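Vimel Casebook review: court bundles for small firms

Rating: four out of five

Vimel Casebook is a program for putting together court bundles. You give it a pile of documents, it puts them in date order, numbers the pages, builds an index with links and turns the lot into one PDF that a court will accept. I do paralegal work for a two-solicitor practice in Mollbridge, mostly commercial disputes and the odd fraud appeal, and I have been using it since January.

Before that we used Mimia, and before Mimia we used the photocopier and a box of dividers. I still think the dividers were quicker for anything under 30 pages. For an appeal they are hopeless.

Setting up

Installation took six minutes on a Windows laptop that is not new. The licence key comes by email and has to be typed in, as pasting it did not work on either of our machines. There is a Mac version, which I have not tried. Once it is running you are asked for the court, the case number and the names of the parties, and these go on the cover sheet. The list of courts covers England and Wales properly. Scotland is a single entry marked "other", so a Scottish firm would be making its own templates.

You can set up a house style at this point as well. Do it. I skipped it on the first case and had to go back and change the font on every divider page.

Adding documents

Files are dragged into a panel on the left. It takes PDFs, Word files, emails with their attachments, and scans. Each document gets a row with a date, a description and a section. Vimel guesses the date from the text and it is right most of the time, but it reads American dates as British ones without warning. In a case with a supplier in Ohio, an invoice from early March was filed in the autumn. I now check every date with a day number of 12 or lower by eye.

Emails are handled well. A chain is shown as one document with the duplicates greyed out, and you can tick the ones you want kept. On our last appeal that took a 400-page bundle down by a fair amount, and the judge's clerk did not send it back, which has happened to us before.

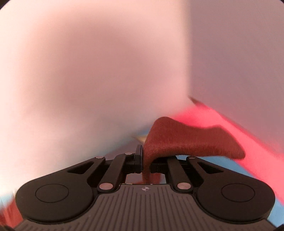
A close view of rust-brown fabric.

Photographs go in as exhibits, one to a page or two to a page. The caption box is short and will not take a second line, so long exhibit descriptions have to live in the index. Colour is kept on screen, but there is a "greyscale for print" box that is ticked by default and easy to miss.

Page numbers and late additions

This is the part that sold it to us. When the other side serves a statement late, you drop it in where it belongs and choose either to renumber everything or to use 112A, 112B and so on. The index and all the links follow. In Mimia a late insertion broke every link after it and I would spend an evening mending them.

Renumbering is slow on a big file. The 400-page one took long enough for me to make tea, and the window goes white while it is working, so the first time I thought it had crashed and closed it. Nothing was lost, as it saves a copy before it starts.

References inside a skeleton argument are a separate matter. Vimel can read a Word file and update references to bundle pages, provided they are written in square brackets with a B in front. Ours are now. Counsel's are not, and I don't expect counsel to change.

Redaction

Redaction is done with a black box drawn over the text, and when you export, the words underneath are removed. I tested this by copying and pasting from the finished PDF and by searching for the blanked names, and found nothing. I would still do that test every time with bank statements.

There is a search-and-redact feature for account numbers. It found all the ones in typed documents and missed several in scans where the print was faint. Treat it as a first pass.
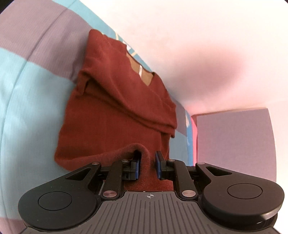 Rust-red knit sweater on striped bedding.

Sharing the bundle

You can send a link to counsel or to the client, with a password and an end date. The default is 14 days, which is too short for most of our matters, and the setting goes back to 14 with each new case. Comments made by the reader come back in a list with page numbers. Clients found it easy enough on a phone, though the text is small and the index opens on top of the page.

You cannot see who has opened the link and when. Mimia did that, and I miss it in fraud cases, where we like a note of who has had sight of what.

Price and support

We pay £36 a month for each user, with no minimum term. Mimia was cheaper but charged for storage on top, and our storage bill had crept up to more than the licence. We bought Vimel through Kanagaratnam, a reseller who also does our printers, and the price was the same as going direct. Support is by email in office hours. I have written to them three times. Two answers came the same day and were useful. The third, about the American dates, said it had been passed to the developers, and I have heard nothing since.

The help pages are clear and have screenshots from the current version.

What I like

Late documents go in without breaking the links.
Email chains are cleaned up sensibly.
Redacted text is properly removed on export.
Monthly payment, cancel when you want.

What I don't

American dates are misread with no warning.
The white window during renumbering.
Sharing links go back to 14 days on every case.
No record of who has opened a bundle.

Who it suits

A small firm that files several bundles a month will get its money back in staff time. If you file one or two a year, borrow a colleague's or stay with a PDF editor. Someone running their own appeal without a solicitor could manage it, but the wording assumes you know what a skeleton argument and a core bundle are, and there is no glossary.

We have kept both licences. I have asked for the date problem to be fixed and will add a line to this review if it is.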